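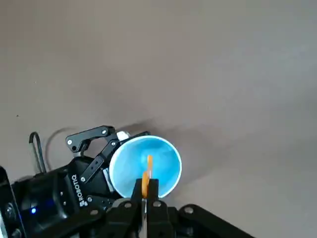
Matte tabletop finish wearing shiny in patches, recoat or strip?
Posted by Kekach, 15 August 2022

I have a work table with a water-based matte topcoat, three coats, applied by the previous owner of the shop. Two areas at the front edge have gone glossy where forearms rest. The rest is still flat. No peeling, no white marks, and a drop of water beads on both the dull and the shiny parts.

I tried a gray abrasive pad on one corner. It looked even for two weeks and then the shine came back. Can I scuff the whole top and put one more matte coat over it, or does it have to come off down to bare wood? The top is 31 inches deep. I would like to avoid stripping if there is a decent chance of a recoat holding.

Juntunen
Recoat. If water still beads, the film is intact. The shine is burnishing: matte finishes contain a flatting agent that leaves the surface slightly rough, and rubbing levels it. Your pad put scratches back in and the sleeves took them out again.

Clean first. Skin oil is the usual cause of a failed recoat on a table. Wipe with mineral spirits, change the rag often, let it dry overnight, then wipe with water and a little dish soap and rinse. Sand with 320 grit by hand until the shiny areas and the dull areas look the same. Vacuum, then wipe with a damp cloth.

Stir the can from the bottom before you pour and again every few minutes. The flatting agent sinks, and an unstirred can gives you satin at the start and chalk at the end. Do not shake it.
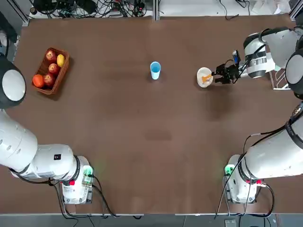
Coat the full top in one pass, edge to edge, and do not go back over anything that has started to set. Spot repairs in matte always show. Keep the room above 60 degrees while it cures and leave the table alone for a week.

Brolley
just use wax

Bernadette Szabo
I would not use wax here. It will buff up shiny in the same two places, and you will have to remove all of it before any later recoat.

I agree with Juntunen on the procedure, with one addition. You don't know what product is on there now. Test a patch on the underside if it was finished too, or at a back corner. After three days, score a small crosshatch, press tape on it and pull. If the new coat lifts, use a bonding sealer first.

Any matte coat will burnish again eventually under forearms. A two-part floor finish in matte resists it longer than furniture grades do, but read the label for pot life and ventilation.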